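Fault reviewers wanted for two-arm tabletop robots (contract, part-time, on site)

Jikstead lab, Cleten building, second floor

We have a failure problem and we would like people who are hard to impress to look at it.

Our Prolell program runs pairs of robot arms on household jobs: moving cups, picking up bathroom items, tidying a table. Over the last run of sessions the system recorded 2,639 attempts. In 339 of them something went wrong that the software marked as a success anyway. Grippers closed on nothing and reported a grasp. An arm kept pushing down after contact and the force limit did not trip. In a smaller set, the two arms entered the same space and stopped only when a person hit the button.

The vendor of our control software, Sutanto, has supplied a patch. The release note says the problem is fixed. We have read release notes before. Until someone outside the project has gone through the records and watched the arms at work, we are treating the fault as open, and the arms run at reduced speed with an operator at the stop button.

What you will do

Review recorded attempts and write down what happened, in plain words, before you look at what the system claims happened. The first batch is 1,000 attempts, and it includes ones nobody has complained about.

Sit in on live sessions and log every stop, slip, dropped item and late reaction. You will not operate the arms.

Rerun the comparison after the patch and tell us if the numbers moved. If they didn't, say so. Your report goes to the safety lead and the program lead at the same time, and neither can edit it.

Who we want

You have worked somewhere that machines fail: a packaging line, a repair shop, a test bench, a hospital equipment room. A degree is fine but we don't ask for one. You can write a sentence that a tired technician will understand at the end of a shift. You are willing to write "I don't know" in a report.

We are not looking for robot enthusiasts in particular. If you have strong feelings about the future of automation, in either direction, please leave them out of the cover letter.

Safety

You will be in the same room as moving arms during live sessions. Reviewers stay behind the floor line and may call a stop at any time without giving a reason. Two earlier sessions ended with a broken item on the table. No one has been hurt, and we don't consider that proof of anything.

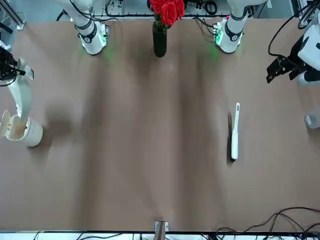
The two-arm station, with the right arm's tip at the open cup and a toothbrush on the table.

Hours and pay

Two shifts a week, one of them always Thursday, starting at 9 a.m. Pay is $190 per shift, including the induction shift. The contract runs through December – longer if the fault is still there, and we would not bet against it.

To apply

Send one page on a failure you investigated and got wrong at first. Tell us what you missed and how you found out. No resume is needed at this stage. Mark it "Cleten fault review" and hand it in at the Jikstead front desk, or use the form on our jobs page. Current employees of Sutanto and members of the Prolell team can't apply.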